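Chore Watch: still waiting on the robot that puts the groceries away

Every spring somebody writes in to ask whether it's time to buy one yet. A robot, I mean, a real one with arms, the kind that would unload my bags while I sit down with a coffee. So I went up to Clundmont and spent a long morning at Sirkel, which is a small outfit working on the boring stuff: wiping, plugging in, putting away, stocking a shelf. My kind of people!

I'll start with the table, which is where I learned the most.
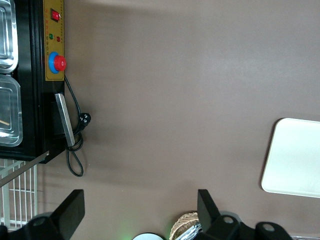
CLUNDMONT, April

I'd pictured something grand, and what I got was a tabletop with an appliance on it, a plug lying there on its cord, a tray, a little woven basket. It's my kitchen counter on a good day, plus an emergency stop button (I would like one of those at home, for the family). And it's a surprisingly mean test. A cord never lies the same way twice. A crumpled wrapper has no shape you could teach anybody. I can grab a plug without looking while I'm on the phone, and it's one of the hardest things on Sirkel's list.

They run a software package called Petiron, and they keep score, which I liked. Over the past few months they logged 612 tries at picking up one thing and setting it down somewhere else, and 400 of those went fine with no human stepping in. That's better than I expected! It's also a lot of dropped stuff, if you think of it as your dishes. Cords and plugs get their own column, and I was asked very nicely not to print that one.

Speed is the other thing. I timed one pickup at 189 seconds, start to finish, for a small box. My nephew is faster, and he has to be bribed.

Then we got to shelves, and I perked up, because I worked a corner store counter for 5 years and I have opinions on facing.
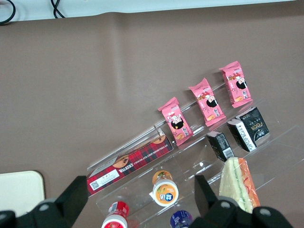
By the Chiriac newsletter's chores columnist

A clear stepped stand is pretty to look at and a pain to stock, even for a person. You've got pink snack packets up top, a long box of Walker's chocolate chip shortbread, a wrapped sandwich, bottles down at the front, and every one of them wants a different grip. The shortbread is easy, it's a brick. The sandwich worries me. Squeeze a sandwich like you'd squeeze a bottle and you've made somebody's lunch very sad. And see-through shelves are rough on cameras, I'm told, which makes me feel better about all the times I've walked into a patio door.

So can you buy one? No, not for the house. A shop with the same few products in the same spots might get some use out of one sooner, maybe for overnight restocking when three minutes an item bothers no one. I'd still want a person checking the sandwiches.

I'm going back in the fall, when they say they'll be trying laundry. Send me your worst fitted sheet stories before then and I'll pass them along.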